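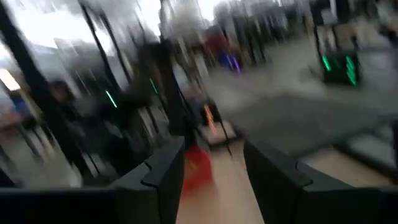

25 Mar 2025

Went to the Nelell housewares open day expecting a sales pitch and mostly got one. Yanling Luo walked us through the showroom and said the molding line turns out up to 2,000 pieces a shift. We saw it run for maybe a minute, through glass.

She also said the new resin is "fully recyclable." I asked by whom. She promised to email me.

The slotted baskets come in red, blue and green, and look like every other plastic basket I own — pleasant enough, hard to get excited over. 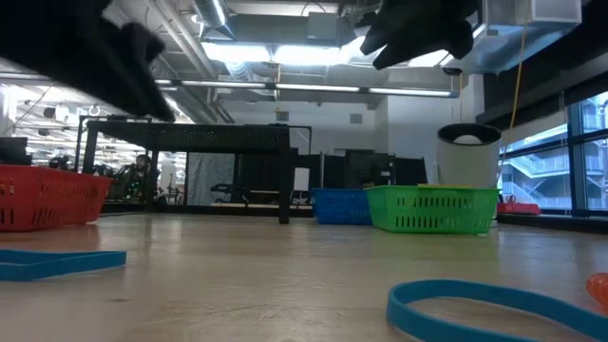 ## Prices and lunch

The starter set is $179, or $213 with lids. Kaiwen Lu liked it more than I did. Lunch was a cold dumpling box, and the coffee ran out early. Next visit is Ikar in April.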